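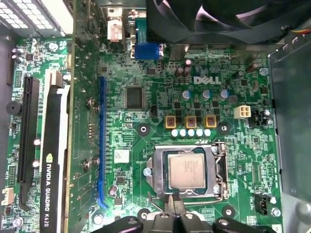

Engate fingers at the CPU socket of a Dell desktop board, processor in its frame and graphics card still installed.

Engate Processor Handling Kit

Engate is a gripper and fixture kit for desktop computer repair and teardown. It mounts on a small robot arm and handles the processor: out of the socket into a nest, or out of the nest into the socket. It is made by Lilen and sold as a complete kit or as separate parts.

Most of our customers refurbish office desktops in batches. The machines arrive in mixed condition, the boards are different from one month to the next, and the processor is the part that gets damaged most often by hand. A bent pin in the socket usually means the board is scrap. Engate was designed for that one job first, and memory handling was added later.

What is in the kit

– Parallel gripper with black jaws, fitted with the standard narrow fingers
– Wrist camera with mount and cable
– Chou fixture panel in light gray plastic, with CPU nest and square pockets
– Hardware bag with 6 spare hex screws for the linkage and 2 hex keys
– Setup guide and the lesson files for the socket routine

The robot arm and controller are not included. Neither is the slotted aluminum plate the panel mounts on, but we can quote for one cut to length.

Working inside the case

A desktop case leaves little room. There is a drive cage on one side, a power supply on another, and cables wherever the last person left them. The fingers are long and narrow so the body of the gripper can stay above the board while the tips work at the level of the socket. The linkage is open at the sides, and all of its screws can be reached without taking the gripper off the arm.
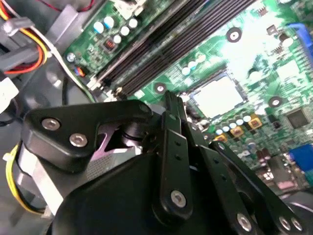 Gripper linkage in an open case, with the memory slots and processor socket beyond it.

The cooler has to come off before the robot starts. Clean the old thermal paste off at the same time. The fingers hold the processor by its edges, but paste that has run down the side will get onto the tips and from there onto the next part.

Glare is the most common cause of a failed pick. A bare heat spreader reflects a lot of light, and with a lamp straight overhead the camera may see only a white square. Move the lamp to the side or put a diffuser on it. Fuseini Kpodo in our support group can look at a few of your camera stills and tell you whether the lighting is good enough.

Placing a processor

The load plate needs to be fully open and the lever up before the processor is brought in. The routine checks for both and stops if it can't find them. It does not open the lever on every socket type, so look at the compatibility list before you order. On types that are not listed, the operator opens the lever and presses continue.

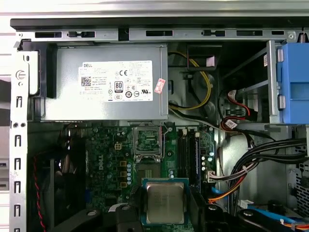

Processor held in the fingers in front of an open socket. Load plate raised, lever lifted.

The approach is slow on purpose. Allow 40 seconds for one placement, including the check at the end. Tetteh Agyeman, who runs the bench at Brisivum, asked us for a faster setting, and we added one in July for moves outside the case. Speed inside the case is fixed.

Cables should be tied back from the socket area. The routine does not plan around a loose SATA cable that has dropped across the board.

The Chou panel

Parts wait on the panel between steps. The CPU nest is a pair of raised lips, one above and one below, and the processor sits between them with its edges clear for the fingers. 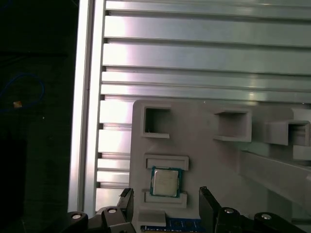

A processor does not have to be perfectly straight in the nest. The camera finds its angle and the wrist turns to match, although a part that has ridden up onto one of the lips should be reseated by hand. Wipe the lips down at the start of each shift.

Replacement panels ship without screws. If you have an older panel, keep the ones you have.

Ordering and support

Kits are built to order and ship in 19 working days. Spare fingers and panels are normally in stock. For quotes and arm compatibility, ask for Anong Chuensuk. For training at your site, ask for Naa Addo and tell her which boards you see most.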